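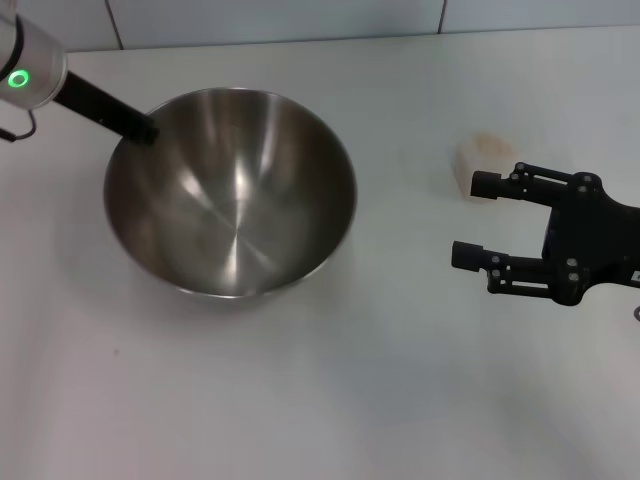 Je vous écris avec deux cafés dans le ventre, parce que le Parlement de Gatau a encore joué les prolongations cette nuit ! Le budget est bloqué par une seule ligne, les 438 millions réclamés par le gouvernement pour le port de Lekota. La caisse de l'État, elle, me fait penser à un saladier en inox bien brillant, avec rien de visible au fond... Bref, les députés ont jusqu'à minuit pour voter, et côté Sénat on me répète que le texte ne passera pas tel quel.

Sans accord, 1 000 agents publics se retrouvent au chômage technique dès demain matin, dont 100 rien qu'aux douanes de Kido (j'en ai eu un au téléphone, il était furieux, et je le comprends).
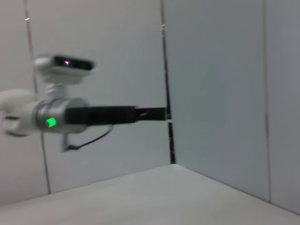 Et maintenant ?

La séance reprend à 18 heures. J'y serai, avec un sandwich !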